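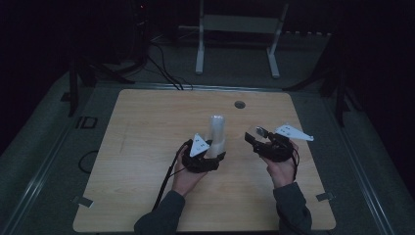

pack_mule_70
Posted Jul 6, 2019
So they finally moved me off the packing line at Telton and onto the gripper table. Same pay, for now. I spend the shift with one of those hand-held grippers in each fist, picking up plastic cylinders so the arm can learn how a person does it. First week my thumbs were killing me! Anybody else been put on this? Kyu-ri Baek from our second shift loves it and I can't figure out why.

skondbridge_sal
We've had it since March at the Skondbridge plant. I like it too, sorry. You get to sit, it's quiet, and my back quit hurting. Lower the chair a notch and let your elbows rest, that fixed most of my thumb trouble.

old_treltthorpe
Sit all you want, you're training your replacement. We had 3 people on our packing cell and now we have one and a machine.

skondbridge_sal
@old_treltthorpe we didn't lose anybody here. Two folks moved to the repair bench and they're making more than I am.

old_treltthorpe
Good for them. Ours got offered nights or the door.

pack_mule_70
That's kind of what bugs me. My lead, Dong-geon Yoo, says the line stays staffed through the changeover, and I believe him – he's just not the one who decides. Also it's a quota thing now, 90 good takes before lunch, and if you fumble one it gets tossed. On the line I could at least talk to people.

tapegun
Does your quota count the tossed ones? Ours did at first and we griped until they changed it. Get that in writing. And ask for a job title, because ours still said "packer" and that mattered when raises came up.

pack_mule_70
Nope, only the good ones count. Hadn't thought about the title, mine still says packer too. Will ask.

old_treltthorpe
Ask what happens after the changeover while you're in there.

skondbridge_sal
OK that one I agree with. And do the chair thing!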